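Teaching by hand: an afternoon with Zanele Lekota

5/26/19
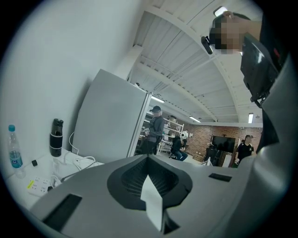 The workshop as seen from a hand-held gripper, with the table and power strip at left and the brick wall at the back.

Zanele Lekota is talking before I've got my notebook out. She runs the teaching side at Skinorell, small outfit, rented floor, and she has 15 minutes before the next batch of recordings starts. We end up with over 80. Sorry to whoever was waiting.

Her job, in short: get people to do ordinary chores while holding a gripper, record it, and hand the recordings to the team who train the arm. Folding a cloth, putting a cup on a shelf. No code at her end.

"People think you programme it, line by line," she says. "We did try that, years back, elsewhere. You spend a month on one drawer. Then somebody changes the drawer."

So why not just drive the arm by remote? They do that too. Pravesh Sibiya looks after the remote rig and he is, by all accounts, very good at it. Most people aren't.

"Pravesh can thread a needle with that thing, nearly. I get on it and I'm knocking everything over. There's a delay, it's tiny, but your hands know. You start moving like you're underwater and then the robot learns to move like it's underwater."

With the hand-held one you feel the weight. You feel when something slips. She keeps coming back to this. A new person is useful after an hour or so, she says, where the remote rig took her seven days to get even passable at.

It isn't all good news. A person's wrist can do things the arm's can't, and a fair few recordings get binned for exactly that reason. Ida Kohlhase does the binning.

"Ida will come over and say, lovely, very elegant, the arm would've snapped. And that's your morning gone."

How many do you need for one task? She pulls a face. For the cup job it was 600, across different tables and different lights. Could of been fewer if they'd moved the furniture more at the start, she reckons. They'd done most of the early ones in the same corner and the arm got very attached to that corner.

"It was brilliant there. Took it to the Radebe site and it just sat hovering. I wanted to cry, a bit."

I ask what makes a good teacher. Patience? She says no, straight off. Slightly clumsy people are better. They miss, they go back, they fix it, and all of that goes in the recording. Somebody who gets it perfect every time teaches the arm nothing about what to do when its wrong.

"Nokuthula was our best for ages and she'd be the first to say she drops things." That's Nokuthula Mabaso, now on the Naltisow project, doing kitchens.

Does she worry about people's hands? Yes. The gripper gets heavy by the end of a session. They swap over more than they used to, and there's a lighter one on the way, supposedly in May, and May is nearly done.

Next up is two-handed work, one gripper in each. Jars, lids, bags with zips. She's tried it on herself at home with kitchen tongs.

"Opening a bag of rice with tongs. Try it. I was sweeping for ages."

Somebody calls her name across the room and she's up, still talking, something about zips.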